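Kimside Robotics Club – Gallery

Well, we made it to the end of another round of the student gripper project, and I promised everybody's parents I'd put some pictures up before the holidays. I've been terrible at it (sorry, Mum) so here's a small batch from the day in the big hall with the mezzanine, which is about the nicest place we've ever worked in. So much light!

If you're new, our team is called Purkden and we're doing the hand-held gripper side of the Cetov challenge. You carry the gripper around, pick things up with it the way you'd want a robot to, and the recordings become the homework the robot learns from. Sounds easy. My forearms would like a word. We had 612 good recordings on the books in March and we're up to 678 now, which doesn't look like much of a jump until you've seen how many we chucked out.

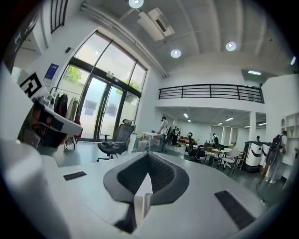 Two grippers, with the square marker on the second one. Robots over on the right.

The markers were the thing we argued over most this year. Tirta Hutapea wanted them bigger, I wanted them tilted, and we ended up going through 20 printouts before everyone stopped grumbling. The blocky pattern is how the software works out where each gripper is, so if yours gets scuffed or you leave a thumbprint on it, please swap it for a fresh one. Spares are in the Santoso box with the rubber pads. Please put the lid back on!!

I love those big glass doors with the trees outside, by the way. Our old room had one window and it faced a dumpster.
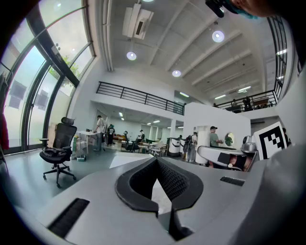
Esperanza Aguirre

Closer in on the finger pad for this one, so you get a proper look at the V shape and the meshy texture inside it. The textured pads are my favourite part of the whole build. We started the year with smooth ones and I dropped so many markers (the felt kind, not the square kind – I know, we need better names for things).

You can also spot the second gripper being held sideways just past it, and a few people over by the white table near the windows. There's always a bunch of us at a table, usually debating something that could be settled by just trying it.

Next up is the write-up, 40 pages max, and I've claimed the chapter on pads so hands off. If you've got pictures of your own from the day, send them to me or Tirta and I'll add them to the page when I get a minute.

Posted September 23, 2018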